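4 Arbeitsplatz einrichten und Teile auslegen

Dieser Abschnitt gilt für den Legesatz Trolance, Artikel 1305, und für die Nachfüllpackungen gerader Stäbe. Wer nur das Grundheft besitzt, liest zuerst Abschnitt 3 (Auspacken und Sortieren). Die Regeln zum Legen der Wörter folgen in Abschnitt 5.

4.1 Was gebraucht wird

- ein Tisch mit heller, glatter Platte
- eine Wand oder eine andere feste Rückwand hinter dem Tisch
- das Wortschild und ein schwarzer Marker
- die Kunststoffteile für das aktuelle Wort
- ein trockenes Tuch

Die Teile sind flach und liegen ohne Unterlage am besten. Auf Wachstuch oder Filz lassen sie sich schlecht verschieben. Gemusterte Tischdecken bitte abnehmen, die Löcher an den Enden der Stäbe sind sonst schwer zu erkennen.

4.2 Tisch vorbereiten

1. Tisch mit der langen Seite an die Wand schieben. Zwischen Platte und Wand darf kein Spalt bleiben, in den Teile fallen können.
2. Platte abwischen und trocknen lassen.
3. Einen Streifen von 40 cm Tiefe für die Teile vorsehen. Gemessen wird von der Vorderkante.
4. Licht so stellen, dass es von der Seite kommt. Deckenlicht reicht in den meisten Räumen aus.

Hinweis: Wackelt der Tisch, zuerst die Füße ausgleichen. Gelegte Buchstaben verrutschen schon bei kleinen Stößen.

4.3 Wortschild beschriften und aufstellen

1. Schild auf den Tisch legen und mit dem Marker in Großbuchstaben beschriften. Ein Wort je Schild.
2. Die Buchstaben so groß schreiben, dass sie vom Sitzplatz aus gut zu lesen sind. Kleinbuchstaben eignen sich nicht, sie haben zu viele Bögen.
3. Marker verschließen und die Schrift trocknen lassen.
4. Schild an der hinteren Tischkante gegen die Wand lehnen, möglichst in der Mitte.

Das Schild lässt sich auch anschrauben. Für Gruppenräume, in denen jeden Tag gelegt wird, ist das die bessere Lösung. Im Haushalt genügt das Anlehnen - rutscht die Unterkante weg, hilft ein kleines Stück Knete.

Als erstes Wort empfehlen wir ein kurzes mit fünf Buchstaben oder weniger. Das Wortheft enthält 200 Vorschläge, geordnet nach der Zahl der benötigten Teile. Englische Wörter stehen am Ende des Heftes.
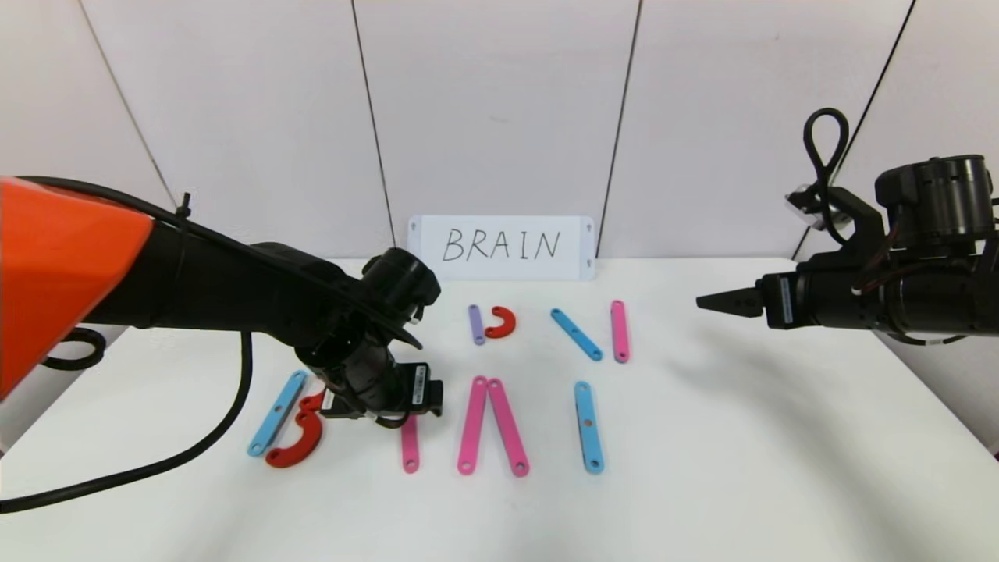 Socorro Quintero
Redaktion Anleitungen, Trolance

Für BRAIN liegen zehn Teile in zwei Reihen auf dem weißen Tisch, das Schild lehnt hinten an der Wand. Mit dieser Anordnung kann begonnen werden, auch wenn später für einzelne Buchstaben noch Teile aus der Schachtel dazukommen.

4.4 Teile auslegen

1. Nur eine kleine Auswahl aus der Schachtel nehmen. Der Rest bleibt geschlossen neben dem Tisch stehen.
2. Jedes Teil flach hinlegen, keines auf ein anderes.
3. Die Teile auf zwei Reihen verteilen.
4. Zwischen den Teilen etwa einen Fingerbreit Abstand lassen, damit sie sich einzeln greifen lassen.
5. Prüfen, ob das Wort auf dem Schild weiterhin frei zu sehen ist.

Die geraden Teile sind Stäbe mit runden Enden, nahe jedem Ende sitzt ein kleines Loch. Zum Legen auf dem Tisch werden die Löcher nicht gebraucht. Sie dienen der festen Verbindung mit den Steckstiften, siehe Abschnitt 7.

Die Farben haben keine feste Bedeutung. Ein Buchstabe darf einfarbig oder gemischt gelegt werden. Wer mit jüngeren Kindern arbeitet, kann für jeden Buchstaben eine Farbe vereinbaren. Dann aber vorher nachsehen, ob von dieser Farbe genug passende Längen vorhanden sind, beim N zum Beispiel drei Stäbe.

4.5 Erste Probe

Vor dem ersten ganzen Wort einen einzelnen Buchstaben legen. Gut geeignet ist das I, danach das A.

1. Für das I einen geraden Stab senkrecht vor sich hinlegen.
2. Für das A zwei gleich lange Stäbe oben zusammenführen. Die runden Enden dürfen sich berühren.
3. Einen kürzeren Stab als Querstrich dazwischenlegen. Er soll beide Seiten berühren und nicht darüber hinausragen.
4. Buchstaben mit dem Schild vergleichen, dann die Teile in ihre Reihe zurücklegen.

Passt der Querstrich nicht, werden die beiden Schrägen unten etwas weiter auseinandergezogen. B und R sind schwieriger und kommen erst in Abschnitt 5 an die Reihe.

4.6 Vorsicht

ACHTUNG: Kleine Teile. Nicht geeignet für Kinder unter drei Jahren.

ACHTUNG: Teile nicht auf Heizkörper oder in die pralle Sonne legen. Der Kunststoff kann sich wölben und liegt danach nicht mehr flach.

Keine Lösungsmittel auf den Teilen verwenden. Für das Schild ist ein feuchtes Tuch mit etwas Spiritus erlaubt, aber nur, wenn die Teile vorher weggeräumt sind.

4.7 Wegräumen

1. Teile aus den Reihen nehmen und nach Länge bündeln.
2. Bündel in die Fächer der Schachtel legen, lange Stäbe nach unten.
3. Unter dem Tisch und entlang der Wand nachsehen.
4. Schild abwischen oder stehen lassen, wenn am nächsten Tag mit demselben Wort weitergearbeitet wird.

Die große Gruppenschachtel fasst mehr als 938 Teile und wird voll recht schwer. Sie sollte nicht am Deckel getragen werden.

Fehlende Stäbe können einzeln nachbestellt werden. Bei der Bestellung bitte Länge und Farbe angeben. Ansprechpartner für Ersatzteile ist Iason Raptis, Lager Jisthorpe.

Weiter mit Abschnitt 5: Wörter legen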